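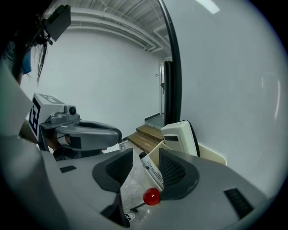

2026-08-07

I have been back on the marker task for most of the week, so this post is mostly notes on that.

The setup has changed since I last wrote. In December I was still driving the arm by remote control, sitting at a desk with a pair of handles and watching a monitor. It worked, but it was slow. A pick that takes a second by hand took me 8 or 9 through the handles, and by the end of an hour my demonstrations were noticeably worse than at the start. The arm learned that too. It would stop short above the marker and hang there, which was exactly what I did when I was tired and couldn't judge the depth.

Now we use the hand-held grippers. You hold one, you do the job, and the recording is the demonstration. The fingers are meant to match the ones on the arm, so whatever I manage with them the arm should have a fair chance of managing too. That is the theory at Trinuvton anyway, and so far I have no big complaint with it.

Dry-erase markers are harder than I expected. They are light and smooth, and they roll when a finger touches one side before the other. If you pinch near the cap, the other end swings down and the marker comes up at a slant. My first batch had a lot of slanted ones. I wanted to throw them out, but I kept the ones where I corrected the angle before putting the marker down. The arm is going to grab it badly sometimes and it may as well see what to do next.

My count for the week is 228 recordings, of which 76 went in the bin. Most of those were my fault. I started moving before the tracking had settled, or I turned my wrist so far that the marker on the cube was hidden from the other side. A few were fine until I let go too early. I had a habit of flicking the fingers open when I was in a hurry, and on playback you can see the marker bounce.

Things I do differently now:

I close the fingers all the way before each take, then open them. It gives every file the same beginning.

I move at nearly half the speed I would use with my bare hand.

I wait a moment after letting go, with the fingers still open over the object, before I back away.

I stop after 3 sets and do something else — usually labeling, which is dull but lets my forearm rest. The grippers aren't heavy until you have held one out in front of you all morning.

Someone at Zeltberg asked me whether remote control is finished, and I don't think so. For anything where you need to feel how far the arm can really reach, I would still drive it. With a gripper in my hand I can lean, step sideways and bend my elbow in ways the arm can't, and I don't notice I'm doing it. Last month I recorded a whole set of shelf placements that the arm had no way to copy. It kept running out of reach on the last few inches. I redid them standing in one spot.

Next up is passing an object from one gripper to the other. I have tried it a few times and my timing is poor. The giving hand wants to let go first.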